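Skesstead Open Day: Frequently Asked Questions
Last updated 2022-05-02

Who may attend?
The open day is free to the public. Visitors under 10 must be accompanied by an adult. Each session admits 56 people, and places are assigned in order of registration.

Where do I check in?
Please report to the Kinoshita Building, Room 478. Name badges are issued at the door and must be returned on leaving.

What will be demonstrated?
A robot arm will pick up small wooden blocks with a two-finger gripper and set them down on a printed mat. The program is led by Minoru Fukuda, who will take questions after each session.
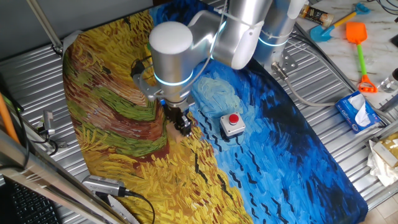 Sessions begin on the hour. Late arrivals will be seated at the next one if space allows.

May visitors operate the arm?
Yes, during the afternoon sessions only. A staff member stays within reach of the emergency stop button at all times. Long hair must be tied back.

Is photography permitted?
Photography is permitted without flash. Filming for commercial use requires written approval from the Astitz press office.

Is the room accessible?
The building has an elevator and step-free entry from the parking lot. Requests for sign language interpretation should be made when registering.

Will the event be repeated?
A second open day is planned for September at the Ivamia site. Registration has not yet opened.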